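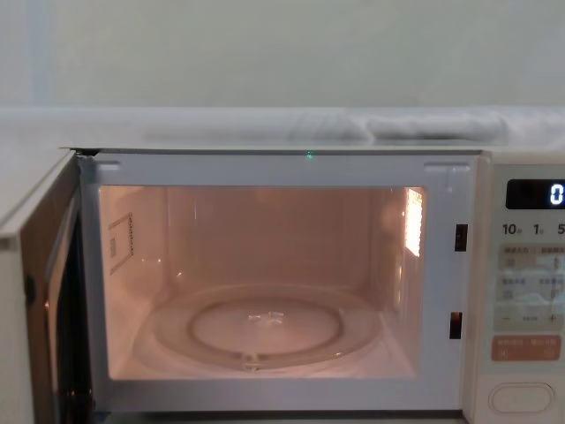 Door open, light on.

OK quick one, I have to be out of the house in 80 minutes and I haven't packed. But the microwave! It finally has a spot. Marietjie passed it on when she moved and it sat in my hallway for most of the winter with mail on top of it. Cream with a little pink line on the door, very cute, everything else I own is gray.

Wiped the inside, wiped it again. Vinegar and water in a mug, 6 minutes, then a cloth. Kitchen smelled like pickles til bedtime.

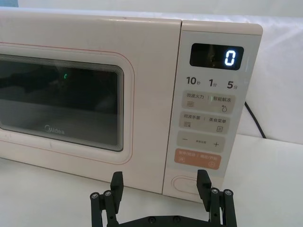
Flasetach, March 29, 2022

The buttons. My Chinese is nonexistent so Lesego went over them with me on the phone. The three along the top are the quick times, 10 seconds, 1 minute, 5 minutes. I'll be living on the 1 minute one. Leftover rice, coffee I forgot about, more coffee.

Few scuffs under the window, tried baking soda on the last lot and gave up. Don't care. New ones at Pomora were 200 and not even pretty.

Still to do: find a home for the towels, a longer shelf, and somthing for the wall becuase it's very bare back there. Maybe a print in May when I get paid.
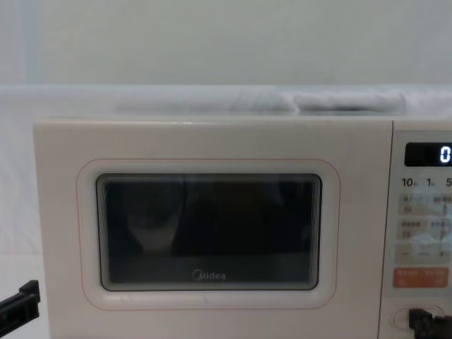
Zero on the clock, pink line round the door.

Soup tonight if I make it home. More later, gotta run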